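Guduvwood Shared Path Users Group
Minutes of general meeting
Held 1 Feb 2022, Guduvwood Hall, supper room

Chair: Teodoro Ibarra
Present: 13 members, as per the attendance sheet
Apologies: two received and accepted

The meeting opened at 7.05 pm. A quorum was present.

1. Minutes of previous meeting
The January minutes were taken as read. One correction: under item 4, "northern culvert" should read "southern culvert". Moved and seconded that the minutes be accepted as corrected. Carried.

2. Business arising
2.1 Letter to council on mowing intervals. Sent in January. Acknowledgment received, no substantive reply. Chair to follow up by phone.
2.2 Key to the bollard at the Bunnag Road end. Spare has been cut and is held by the secretary. Item closed.
2.3 Drinking tap. Still leaking at the base. Council job number to be obtained before the next meeting.

3. Finance
Opening balance and January transactions were tabled. One payment of $65 for hall hire was approved. The community grant of $2,000 has been received and is held in the general account. The grant conditions restrict it to signage and minor surface works - it cannot be spent on lighting. Report accepted.

4. Path surface
The surface report was tabled and discussed. The straight section is paved in coarse asphalt with mown grass on both sides. Two faint darker streaks run along the middle, roughly parallel. Members differed on whether these are seams from the original paving or wear. The report does not settle the point.

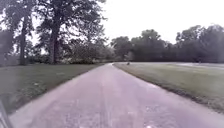
5. Quotes for surface works
5.1 Wavent quoted for crack sealing and a single coat over the straight section. The quote excludes traffic control and is valid to the end of the quarter.
5.2 Nudar quoted for crack sealing only, with edge trimming priced separately. Their price includes signs and barriers.
5.3 The two quotes cannot be compared as they stand. It was agreed to ask both firms to price the same scope: crack sealing, edge trimming, and signs and barriers for the period of closure. Coating is to be shown as an optional extra.
5.4 A member asked whether council's own crew could do the sealing at cost. Chair advised that the path is a council asset and written consent is needed in any case, so the question can be put in the same letter.
Moved that revised quotes be sought and consent applied for in parallel. Carried, one against.

6. Signage
Draft wording for the "keep left" signs was circulated. It was agreed to drop the second line and enlarge the lettering. Posts are to be set back from the asphalt far enough for the mower to pass. The exact setback is to be confirmed with the parks office.

7. Lighting
Discussion was brief. Solar units were raised again for the underpass approach. No funding source has been identified. Held over.

8. General business
8.1 Dogs off lead before 8 am. Two complaints received. To be forwarded to the ranger.
8.2 Overhanging branches near the Bunnag Road end. To be added to the council letter.
8.3 Hall booking. The supper room is not available for the next regular date. Secretary to check the front room.

Actions
Chair - phone council on mowing; letter on consent, council crew rates and branches
Secretary - revised scope to Wavent and Nudar; tap job number; room booking; complaints to ranger
Signage group - final wording and post setback

Meeting closed at 8.40 pm.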